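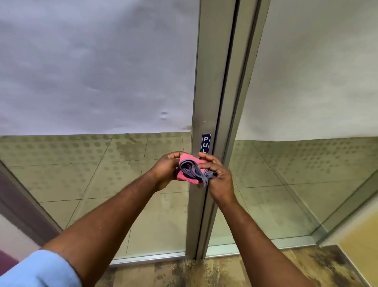

*Fig. 1. Pink cloth bundle with gray cord, held in two hands.*

**Session 5: Naming, folders and checksums before ingest**

Notes for the course in digital preservation, prepared by Yaroslav Pylypenko. Please read them before the practical part. The exercise files are on the course drive in the folder Emthorpe.

## What we have so far

In the last session we finished the survey of the Emthorpe collection. It contains 1,407 scanned pages, mostly letters and account books, and a small group of sound recordings. The scans were made over several years by different people, so the file names follow at least three systems. Today we bring them to one system, and we record a checksum for every file before it goes into the repository.

The order of work is important. Make the first checksums on the files as you received them, before you rename anything. Renaming does not change the content of a file, so the checksum after renaming must be the same. If it is different, stop and tell me.

## File names

We use this pattern:

`collection_box_folder_item_page.tif`

For example, `emt_004_012_0003_001.tif` is the first page of the third item in folder 12 of box 4. Some rules:

- Only lowercase letters, digits and the underscore.
- Always use leading zeros, also when the box has few folders.
- Do not write dates or the names of letter writers in the file name. This information belongs to the metadata.
- The back of a page has its own number, even if it is blank.

Students often ask me if a file name should have a meaning. There are two schools. The archive in Workmont, where I worked before, used plain running numbers and kept everything else in the database. It is a clean solution, but when the database was not available for two days in September, we could not find one single letter. I prefer names from which a person can find the box.

## Checksums

A checksum is a short string that is calculated from the content of a file. If one bit changes, the string changes also. We use SHA-256. On the lab computers you can run this command inside the folder:

```
sha256sum *.tif > manifest-sha256.txt
```

To check the files later:

```
sha256sum -c manifest-sha256.txt
```

Every line should end with OK. Keep the manifest together with the files, and put a second copy in the folder `admin`. A checksum tells you that a file has changed. It does not tell you what has changed, and it cannot repair the file. For repair you need another good copy.

## How often to check

Mariama Odoi will speak about this in her guest lecture, so I write only the main point. The Mrema photographs, which she manages, are checked in groups of 3,000 files every 30 days. A smaller archive can check everything at once. Write down the date, the result and the name of the person who ran the check, also when there was no error.

## Practical part

1. Copy the folder `box_004` to your own working space.
2. Create the manifest.
3. Fill in the renaming table (old name, new name, remark).
4. Rename the files with the script from session 4.
5. Create a second manifest and compare only the checksum column with the first one.

In `box_004` there are two files with identical checksums and different names. Find them and write in the remark column which one you would keep. Do not delete either of them.

Please upload the table and both manifests by 13 October 2026.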